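Two Hours at the Drernurell Mill Open House

Last updated: November

The pitch on the flyer was "see where your towels come from." I own perhaps a dozen towels and had never wondered, but the Drernurell mill is a half-hour drive from my house, admission was free, and I have been buying their seconds at the outlet store for years. So I went, mostly to find out whether the story they tell on the label has anything to do with the building.

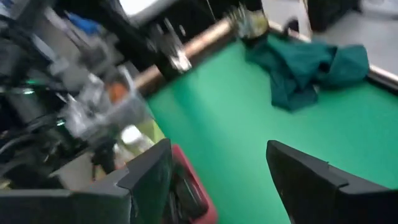
The label says "woven, dyed and finished in Derese." I had always taken that with some salt. Plenty of companies weave one sample roll at home and ship in the rest, and the wording on a tag can be stretched a long way by someone who is paid to stretch it. My plan was to ask about each of those three verbs and see who got uncomfortable.

We were met at the loading dock by Tobias Wojcik, who runs the weaving floor and had plainly been told to smile. He handed out foam earplugs and a one-page map. There were too many of us for one group, so they split us by the color of the sticker on the map, and I ended up with the orange group, which meant starting at the end of the process and walking backward. I don't recommend it. You see folded goods first, then the sewing, then the dye house, and by the time you reach raw yarn you have forgotten what you wanted to know about it.

The sewing room is real, I will give them that. Long rows of machines, good light, people who clearly knew their jobs and were a little tired of being watched. A woman hemming hand towels went through a stack while Wojcik was still explaining what a hem was. I asked him how much of the hemming is done here and he said "the great majority," which is the sort of answer that makes me want a number. He didn't have one on him.

The dye house was the part I had come for. It smells like a wet basement with vinegar in it, and the floor slopes toward the drains, so you stand a bit crooked the whole time. The biggest vat holds 500 pounds of fabric per load, according to a painted sign on the wall. A chemist named Junpei Hirose took over there, and he was the best thing about the afternoon. He talked fast, he didn't use the word "journey" once, and when somebody asked why her navy towels had gone purple he told her she was probably using too much bleach-type detergent, and that the navy was also not their best color.

I asked him about the water. The company brochure claims that the new rinsing system, bought from a supplier called Skurnden, saves up to 81 percent of the water used before. Hirose made a face. He said that figure came from pale shades on a short cycle. Dark shades need more rinsing, and the dark shades are what people buy. He wouldn't give me an average, but he did say it would be "a much more boring number." I wish the brochure had printed the boring number. I might have believed it.

Then the weaving floor, which is so loud that the guided part of the tour is pointless. Wojcik shouted and we nodded. From what I could lip-read and what was on the map, the newest looms have been in since the roof was redone, and the oldest is kept running for a heavy ribbed cloth that the newer ones can't handle. I liked the old one. I also noticed that a whole bay at the far end was dark. When I asked later, outside, I was told those looms were "between orders." Maybe so. The map had them colored in as active.

Now to the yarn, and the verb that isn't on the label. The tag says woven, dyed and finished. It doesn't say spun. The yarn arrives on pallets, and the pallets I saw had shipping labels from two different countries. There is nothing wrong with that, and there hasn't been a spinning operation in this county in my lifetime. Still, the short film they show in the lobby opens with a cotton field at sunrise and cuts straight to the mill, and I don't think that edit was an accident. A kid in our group asked where the field was. The young man running the projector said he thought it was stock footage.

The tour ends in the outlet, naturally. Everyone got a coupon good for that afternoon only. The featured item was the Wolley bath sheet, which they are pushing hard this season as the thickest thing they have ever made. I picked one up. It is thick. It would also take two days to dry in my bathroom, and at the coupon price it still cost more than the pair of seconds I bought instead. The seconds have a pulled loop near one corner. I have never been able to care about a pulled loop.

Attendance was posted on a whiteboard by the door: 1043 visitors by mid-afternoon, with last year's total of 1570 written next to it. The person with the marker seemed sure they would beat it. The parking lot was already thinning out when I left, so I have my doubts.

Some practical notes for anyone thinking of going next year. Get there before eleven, when the line for the dye house is short. Wear shoes you don't mind getting damp. The coffee is free and tastes it. The elevator was out, and the weaving floor is up a steep flight of iron stairs with no other way in that I could find, which they should mention on the flyer and don't. If you get an orange sticker, try to swap it.

As for the label, woven, yes. Dyed, yes, and by people who know what they are doing. Finished, mostly, pending a number from Mr. Wojcik, who took my email address and said he would look it up. I'll add it to this page if he writes.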